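Carpet tiles make a great floor for bench-testing a robot hand, and I wish I'd laid mine years ago! We've got them down in one corner of the shared shop now, and dropped parts stay put instead of skating off under the shelving.

Jhosep Echeverri and I have been building an arm we call Velico, and most of my tips come from that. First one: practice pickups on something light with flat sides. A plastic bracket is perfect (round stuff can wait, trust me).

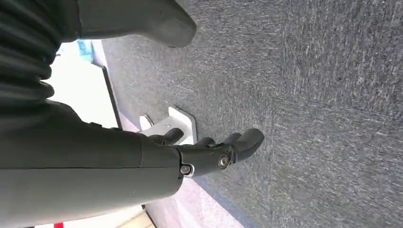
Velico's fingers down at the bracket, Friday.

Second, go over the little screws at the finger joints before every session. I use a plain hand driver, snug and then stop, and a dab of paint across each head so I can see if it's crept. Wipe the fingertips with a damp cloth too — carpet fuzz kills your grip.

And vacuum the tiles first! Lint loves to get into a joint. If a tile starts curling, flip it under a stack of books overnight and stick it back with double-sided tape. We bought a box of 82 spares, so come get some if you're nearby.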